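**Incidencia 372 – Botón lateral que se queda hundido**
Categoría: móviles / botones
Estado: abierta, con optimismo decreciente

**Síntoma.** El botón largo del canto tarda en volver cuando se pulsa. A veces sube el volumen una vez; a veces decide que la reunión entera debe oír el tono Vadari a plena potencia. El corto funciona, de momento.

**Probado hasta ahora**

- Reinicio. Nada, pero se queda uno más tranquilo.
- Sin funda. Igual, y ahora la funda no aparece.
- Cepillo seco de cerdas blandas a lo largo de la ranura. Salieron migas, presumiblemente de Pastetti.
- Actualización del sistema. Batería al 97 %, botón al suyo.

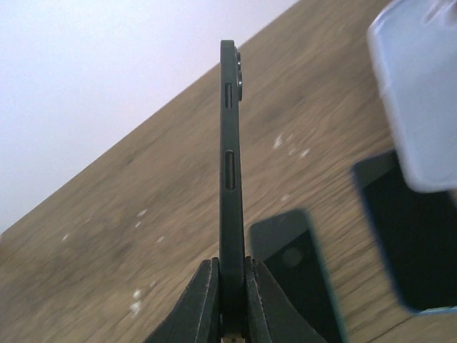

Soporte de Drallance contestó en febrero que el botón está garantizado para unas 2.000 pulsaciones, cifra que cualquiera con hijos agota antes de merendar. Recomiendan no usar aire comprimido ni alcohol – lo primero ya lo había hecho, lo segundo lo dejo para después del ticket.

**Apaño provisional.** Volumen desde la pantalla, en Ajustes > Sonido. Son 4 toques para lo que antes era uno.

**Pendiente.** La pieza sale del almacén de Cabanatuan y no dan plazo. No cerrar la incidencia por inactividad: el inactivo es el botón.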